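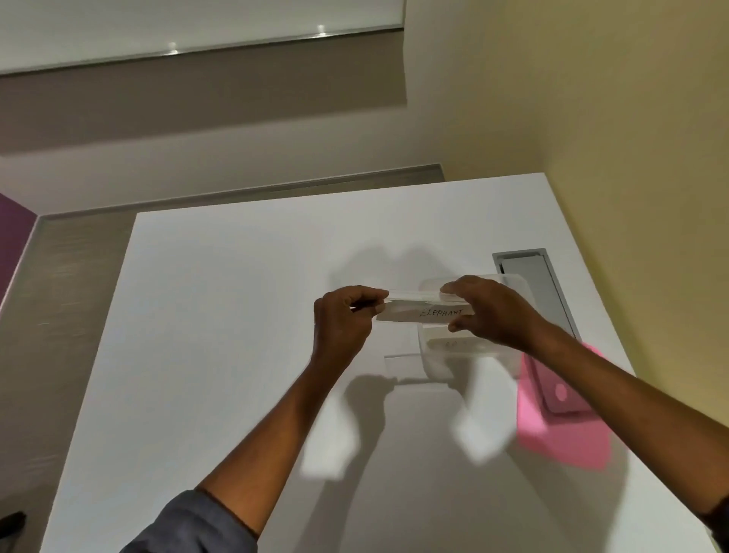

요즘 손글씨에 푹 빠져 산다. 시작은 11월에 들은 Amura 공방의 레터링 수업이었다. 선생님인 Santosh Negi 씨가 첫 시간에 대문자만 두 시간을 쓰게 했는데, 세상에, 알파벳 S가 이렇게 어려운 글자인 줄 처음 알았다! 위쪽 배가 크면 넘어질 것 같고 아래가 크면 또 둔해 보이고. 집에 와서도 자꾸 생각나서 밤 11시까지 S만 썼다.

그 뒤로 21일째 매일 한 장씩 쓰는 중이다. 종이는 Pula 연습장(27장짜리 얇은 것)이 제일 잘 맞는다. 잉크가 거의 안 번지고 뒷면도 쓸 수 있어서 좋다. 펜은 아직 방황 중인데 Sengar 납작촉이 지금까지는 1등! 획이 꺾이는 순간에 굵기가 싹 바뀌는 그 느낌, 써 본 사람은 알 거다.

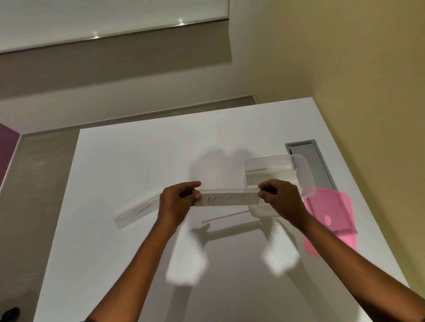 사진: Santosh Pal

대문자에서 내가 제일 좋아하는 건 글자 사이의 간격이다. 자로 재서 똑같이 띄우면 오히려 들쭉날쭉해 보인다. A 옆에 T가 오면 바짝 붙여 줘야 하고 M과 N은 숨 쉴 틈을 줘야 한다. 수업에서는 글자 사이에 모래를 붓는다고 상상하라고 했는데, 이 말을 듣고 나서 동네 간판이 전부 다르게 보이기 시작했다. 세탁소 간판 앞에서 한참 서 있었던 적도 있다 ㅎㅎ

어제는 획 순서를 바꿔서 E를 써 봤다. 가운데 가로획을 맨 마지막에 그으니까 높이 잡기가 훨씬 편했다. 대신 속도는 좀 떨어진다. R도 같은 식으로 해 보는 중인데 다리 각도가 아직 마음에 안 든다.

다음 달에는 소문자 반이 열린다고 해서 바로 신청했다. g를 쓸 생각에 벌써 신난다. 납작촉으로 g를 예쁘게 쓰는 요령 아시는 분은 댓글 부탁드려요!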